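Section 3: Teaching the two-arm stir by hand and by remote

Last updated 15 March 2021

I wrote this section for the Clelby teaching kit after I'd set up the coffee task on my own bench a few too many times. It assumes you've done Section 2, so both arms are bolted down, the grippers are on, and the Calberg software can see them both. If one of the arms still shows up as "unknown" in the arm list, go back and fix that first. I tried to teach around it once and lost an afternoon.

You'll be showing the robot how to stir a cup with one hand while the other hand stays close enough to steady it. I like this task for beginners because the cup is short, the stick is thin, and you find out very quickly if your gripper settings are off.

What you need

A clear, matte tabletop
A small paper cup
A few stirrer sticks (you will snap some)
The Bisholm hand controllers, charged
The foot pedal, plugged into the left port on the Lo box

Before you start

1. Press the stop button and release it. Yes, every time. You want to know it works before your hands are full.
2. Send both arms to the home pose and let them settle.
3. Put the cup between the two arms, a little closer to the right one, where both grippers can get to it without stretching.
4. Set the right gripper force to 8 percent. The left one can stay at 40 for now.

Note: Leave the cup empty until you have a few clean runs. The arms don't like coffee in the joints and neither do I.

Part A: Setting the start pose by hand

5. Choose Hand Guide in the Calberg menu and pick the right arm only. Wait for the beep.
6. Hold the arm at the wrist, just behind the gripper, and walk it over to the cup. Slow is fine. If it feels like you're pushing through mud, the payload setting is wrong – go to Tool Setup and choose the gripper you really have on there.
7. Hand the stick to the gripper so the fingers take it near the top. Let it hang straight down, then close with the pedal.
8. Lower the arm until the stick is in the cup but not pressing on the bottom. I stop when I feel the first tiny bump and then back off 3 mm.
9. Save this as Stir Start.
10. Switch to the left arm and bring its gripper in beside the cup, pointed at the side of it, fingers slightly open. Save this as Steady Start.

Caution: Keep your own fingers out of the gripper while you're using the pedal. It's very easy to shift your weight and close it by accident. Ask me how I know!

Part B: Recording the stir by remote

11. Put both arms back in Remote mode and pick up the controllers. The arms won't follow you until you squeeze both triggers, so get comfortable first.
12. Squeeze, wait 2 seconds, then move. If you move right away the arms try to catch up and you get a nasty little jump at the front of the recording.
13. Press the pedal once to start recording.
14. Bring the left fingers in until they're around the cup, and close them gently. A paper cup folds long before the software notices anything.
15. Stir with the right hand in small circles. Keep your wrist quiet and move from the elbow. Big, showy circles look great to you and end up dragging the cup across the table.
16. Open the left gripper and back it away. Lift the stick clear of the rim and press the pedal again to stop.
17. Watch the playback before you keep it. I throw out anything where the stick bends or the cup slides.

Record some 40 good runs. Nudge the cup a bit between runs, otherwise the robot only learns that one spot on your table. I do mine in short batches with a stretch in between, and the later ones are still sloppier than the early ones.

If things go wrong

The stick slowly tips over in the fingers: clean the finger pads, then raise the force a little at a time.

The left arm drifts toward the right one: your controller is probably low on charge. Swap it and redo step 12.

The cup isn't found in playback: check for strong shadows on the table. Moving my lamp in February fixed this for me after two weeks of blaming the software.

When you're happy with your runs, save the set and go on to Section 4 for training. 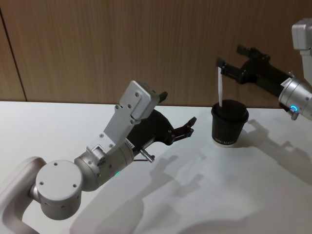 Figure 3. Right gripper holding the stirrer in the cup, left gripper open beside it.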